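Capítulo 2
Superfícies horizontais de trabalho

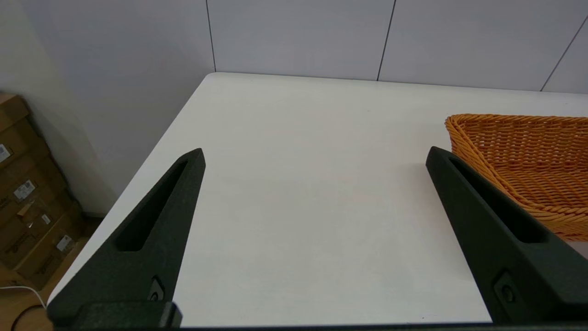 Figura 2.1. Tampo de mesa branco.

Objetivos do capítulo

No final deste capítulo, o leitor deverá ser capaz de:
definir plano de trabalho, plano útil e altura de trabalho;
distinguir refletância de brilho e relacionar ambas com o conforto visual;
selecionar um acabamento em função da tarefa e do regime de limpeza;
interpretar uma ficha técnica de tampo e identificar os dados em falta.

Termos introduzidos: plano de trabalho, plano útil, flecha, refletância, brilho especular, contraste de fundo, orla, substrato.

2.1 Âmbito

O capítulo anterior tratou do assento e da postura. O presente capítulo trata da superfície sobre a qual a tarefa é executada. Consideram-se apenas superfícies horizontais fixas, apoiadas em estrutura própria ou em cavaletes. Os estiradores e outros planos inclinados são estudados no capítulo seguinte, e as bancadas com pontos de água ou gás ficam fora do âmbito deste manual.

Na linguagem corrente, mesa, bancada e tampo usam-se quase como sinónimos. Para efeitos de projeto convém separá-los. O tampo é o elemento plano que recebe as cargas e o contacto. A mesa é o conjunto formado pelo tampo e pela estrutura. A bancada é uma mesa destinada a tarefas em que o utilizador exerce força descendente ou trabalha de pé durante parte significativa do turno. Um mesmo tampo pode servir os dois conjuntos, desde que a sua rigidez seja verificada para a situação mais desfavorável.

2.2 Definições geométricas

Designa-se por plano de trabalho o plano à altura do qual as mãos operam. Este plano raramente coincide com a face superior do tampo. Na escrita, a diferença é desprezável; na montagem de peças com volume, o plano de trabalho situa-se acima do tampo numa distância próxima de metade da altura da peça. A altura de trabalho mede-se do pavimento ao plano de trabalho, e a altura do tampo obtém-se por subtração.

O plano útil é a parte do tampo que o utilizador alcança sem deslocar o tronco. O seu contorno é aproximadamente o de dois arcos sobrepostos, com centro em cada ombro. A área que excede o plano útil pode receber material de consulta pouco frequente, mas não deve ser contabilizada como área de tarefa. O erro mais comum nos programas de espaços é precisamente este: dimensiona-se a mesa pela superfície total e verifica-se depois que uma parte dela fica fora do alcance.

Num levantamento conduzido por Tarek Atallah nas oficinas da Grasso, a altura dos tampos instalados era de 91 cm em todos os postos, independentemente da tarefa. Nos postos de controlo visual, onde se trabalhava sentado, os operadores compensavam com assentos elevados e perdiam o apoio dos pés. Nos postos de embalagem, com caixas altas, o plano de trabalho real subia para cerca de 102 cm, valor excessivo para os operadores de menor estatura. O caso será retomado no exercício de aplicação no final do capítulo.

2.3 Comportamento mecânico do tampo

A flecha é o deslocamento vertical do tampo sob carga, medido no ponto mais desfavorável. Depende do módulo de elasticidade do substrato, da espessura, do vão entre apoios e da duração da carga. O vão e a espessura são os parâmetros com maior influência, visto que ambos intervêm na expressão com expoente superior à unidade. Aumentar a espessura é dispendioso e agrava o peso próprio; reduzir o vão, através de uma travessa intermédia, é em geral a solução preferível.

Nos substratos derivados de madeira acresce a fluência: a deformação continua a aumentar sob carga constante e só é parcialmente recuperada após a descarga. Um ensaio de curta duração pode, por isso, aprovar um tampo que ao fim de alguns meses apresenta flecha visível. A ficha técnica deve indicar a duração do ensaio. Quando essa indicação falta, o valor da flecha não é comparável com o de outro produto.

A orla merece atenção própria. É a zona mais exposta a choques e a principal via de entrada de humidade no substrato. Uma orla mal colada compromete o tampo muito antes de a face superior mostrar desgaste. Do ponto de vista do utilizador, a aresta voltada para o corpo deve ser boleada, uma vez que o antebraço nela apoia com frequência.

2.4 Comportamento ótico do acabamento

A refletância é a fração do fluxo luminoso incidente que a superfície devolve. O brilho especular descreve a direção em que essa luz é devolvida. São grandezas independentes. Um tampo branco mate tem refletância elevada e brilho reduzido; um tampo preto polido apresenta a combinação inversa. A confusão entre ambas leva à rejeição de acabamentos claros por suposto encandeamento, quando a causa do desconforto é o polimento.

O tampo claro devolve luz ao teto e às paredes e contribui para a iluminação geral do compartimento. Tem, contudo, duas limitações. A primeira é a luminância do fundo: numa sala muito iluminada, um tampo branco extenso pode ser mais luminoso do que a própria tarefa e provocar fadiga por adaptação. A segunda é o contraste de fundo. Objetos escuros destacam-se bem sobre branco, ao passo que papel, linha crua ou peças translúcidas se confundem com ele. Nestes casos recomenda-se uma base de cor intermédia colocada apenas na área de tarefa, mantendo o restante tampo claro.

Tae-yang Kwon propôs em 1999 que a escolha do acabamento partisse do objeto manipulado e só depois considerasse a sala. O procedimento é adotado neste manual, com uma alteração: a limpeza é avaliada antes da cor, por ser o critério que mais opções elimina.

2.5 Leitura de fichas técnicas

As fichas dos fabricantes seguem formatos diversos. A da série Lavwood apresenta a espessura total sem separar substrato e revestimento, o que impede o cálculo da rigidez. A da Findent separa as camadas, mas omite o brilho e refere apenas a cor comercial. A designação comercial de uma cor não substitui o valor de refletância, porque dois brancos com o mesmo nome podem diferir de forma mensurável.

Antes de comparar produtos, o projetista deve reduzir as fichas a um quadro comum com as seguintes entradas: substrato, espessura por camada, vão máximo entre apoios, flecha e duração do ensaio, refletância, brilho, tipo de orla e agentes de limpeza admitidos. As células vazias assinalam-se expressamente e dão origem a um pedido de esclarecimento por escrito.

Exercício de aplicação

Retome o caso das oficinas da Grasso, descrito em 2.2. Admita que os tampos existentes, da marca Kerkar, serão mantidos e que apenas a estrutura pode ser substituída. Determine, para o posto de controlo visual e para o posto de embalagem, a altura de tampo adequada a cada tarefa. Indique os dados antropométricos utilizados e justifique a posição das travessas.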